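How to Send a Condolence Card to a Royal Household

Use a plain card and write by hand. Open with "Your Royal Highness," keep it to two or three sentences, and sign your full name.

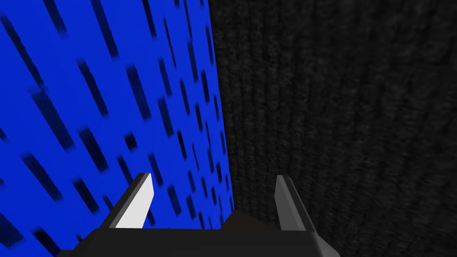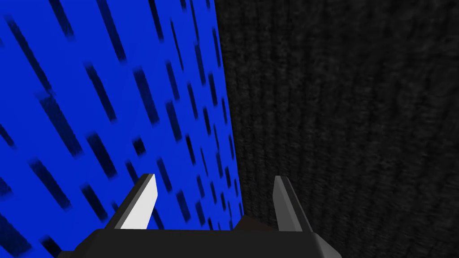 Do I need to include a gift or flowers?
Leave them out. A card on its own is enough, and parcels take longer to clear security.

Put your return address on the back of the envelope and check the overseas postage before mailing. Replies can take 2 months.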